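I have been working through the account books of the mission at Matubbar, which the order kept from its first September on the river. The books are plain. Each page has a column for grain, a column for cloth and a narrow one for baptisms, and the same hand fills all three for six years.

The founder, Sister Signe Eyvindsson, came to Matubbar from the mother house at Triltano with 60 pounds of seed and a letter nobody at the river port could read. She was not ordained to anything and held no office. Her title in the register is "keeper of the door". She used it in letters to the bishop as well, and he seems to have accepted it.

Her rule for the house is entered as item 152. Guests eat first, then the sick, then the sisters. A later hand has added "and the cook" – no date is given. The Rilora house copied the rule but dropped the line about the sick, and I have not found out why. Rilora had its own infirmary by then, with a separate kitchen, so the line may have been redundant.

The prayer for her cause is still said at Surnum after the evening office. The text is short and asks for patience in small duties. The printed card gives the file number as 2661, which matches the archive list at Triltano but not the one at Surnum. 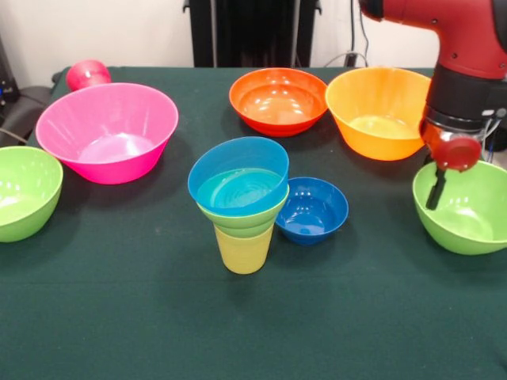

Bowls and cups, green cloth

The second book begins with her illness. The entries for grain continue without a gap, in a new hand, and the column for cloth stops. I plan to check the letters from Rilora next, starting with the ones filed under kitchen repairs.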